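# Umdale gorge access from the coast: vehicle, fuel, boat landing

**tarnbridge**

Planning a trip to the Umdale gorge in February and trying to settle the access route before booking anything. The park leaflet lists two ways in: the sealed highway to Luvby and then the signed park road, or the old stock route through Nigatu. The second is shorter on paper. Vehicle is a two-wheel-drive van with standard clearance. Questions:

- Is the Nigatu route passable in February in that vehicle?
- Where is the last reliable fuel?
- Does the boat run from the lower landing in the wet season, or only the upper one?

**gravelrate**

Take the highway. The Nigatu route has three creek crossings, none bridged. The first two have concrete floors. The third is loose cobble with a soft exit on the gorge side, and its depth in February depends on rain in the upper catchment, so a dry sky over Nigatu tells you nothing useful. I would not take a van through it in any month.

Last fuel is Luvby. The roadhouse closes at 6 p.m. and the pumps have no card reader outside. From Luvby to the park gate is 50 miles, and there is no fuel at the gate, so budget 100 miles for the return plus whatever you drive inside the park.

**ochre_line**

Disagree on the Nigatu route as a blanket rule. The third crossing was regraded last season and the exit is now packed rock for most of its width. I went through in a small all-wheel-drive wagon with water below the hubs. In a van, in February, I'd still say no, but "any month" is overstated. From the middle of the dry season on it is a reasonable drive and it saves you the long dogleg through Luvby.

**gravelrate**

Regraded, yes. The grade doesn't survive a high flow. Whatever you drove on was the surface for that season only. The ranger station posts a gauge reading each morning at 7, and I'd want that number before advising anyone.

**tarnbridge**

Understood, highway it is. And the boat?

**keelhouse**

Boat first, then gear.

The Standarico is the larger boat and uses the upper landing all year. The smaller flat-bottomed boats use the lower landing and stop when the river goes above their mark on the jetty post. In February assume upper landing only. You reach it by the footpath from the visitor parking lot, which is gravel with one flight of steps. Check-in closes 15 minutes before departure and they do leave on time.

The gorge has a set of rock bars between the first and second pools. At low water you get off, walk across, and board another boat. At high water the bars are covered and the boat may go straight over or may turn around below them, depending on current. If seeing the second pool matters to you, ask at the desk on the morning. The online booking page does not show it.

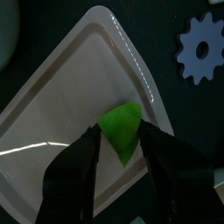
Gear on the boat gets wet from below more often than from above. Spray and bilge water run along the deck when the bow drops, and anything stored under a bench sits in it. Bring a dry bag with a roll closure, and inside it something rigid to keep small items together. I use a shallow plastic tray with a raised rim, pale, with rounded corners, and a pale floor makes it easy to find a small thing in poor light: bright green on that beige shows at once. Dark pouches are a nuisance under the cliffs, where the light drops off early. Camera batteries, keys and the printed boarding slip go in the tray. Phone stays on a lanyard.

**ochre_line**

A tray is extra bulk in a dry bag. A zip pouch packs flatter and doesn't spill when the bag is on its side.

**keelhouse**

It spills if you carry it sideways. I carry it upright. The pouch is fine if you only have keys.

**slatewren**

Adding a point on the walking side, because the boat is not the only way to see the place. The rim trail starts behind the visitor building and climbs 555 feet to the first lookout. Surface is stepped rock, then open slab. In February start by 6 a.m. and be off the slab before 11. There is no water on the trail and the tank at the lookout is untreated.

The second lookout is closed in the wet season. The barrier is a chain across the path and people step over it. The reason for the closure is the gully behind it, which fills fast and would leave you on the wrong side.

**tarnbridge**

Useful. Is it realistic to do the first lookout and a boat on the same day if I stay overnight in Luvby?

**slatewren**

Tight. The gate opens at 6, so you'd be starting the climb late. Camp inside the park the night before. The campground by the river may be shut in February, but the upper one stays open and has power at some of the sites.

**gravelrate**

The upper campground power is limited and trips when the air conditioners come on. Don't rely on it for a fridge. Otherwise I agree with that plan: fuel at Luvby before 6 p.m., camp at the upper ground, walk first, boat in the afternoon.

**ochre_line**

I'd reverse it. Afternoon storms in February cancel boats more often than morning ones do, and the lookout is short enough to leave for the second morning.

**gravelrate**

That needs a second night.

**tarnbridge**

I have the second night. Going with the morning boat, upper landing, and the lookout the day after. Will post the gauge reading and the state of the park road when I'm back.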